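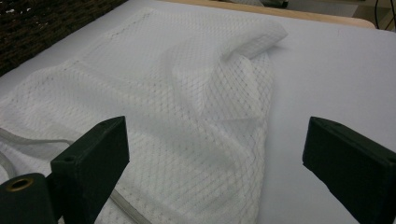 Netting is the most demanding material in the Punda folding method, and operators should practice with it before recording. Place the net on the table without smoothing it. Bring the open fingers over the material and look for a raised fold, such as the rounded one toward the back of the table, which offers a better grasp than a flat area. Close slowly, lift, and pause before the first fold.

Record 300 demonstrations per fabric. Discard any run in which the net leaves the table. The Grendholm training set contains 1506 accepted runs; a further 1062 were set aside for evaluation. Training on the Arthur server takes around 7 hours.

Last updated: Saturday, January 20, 2018
Contact: Reijo Rissanen | © Grendholm | Back to top
Shares: 7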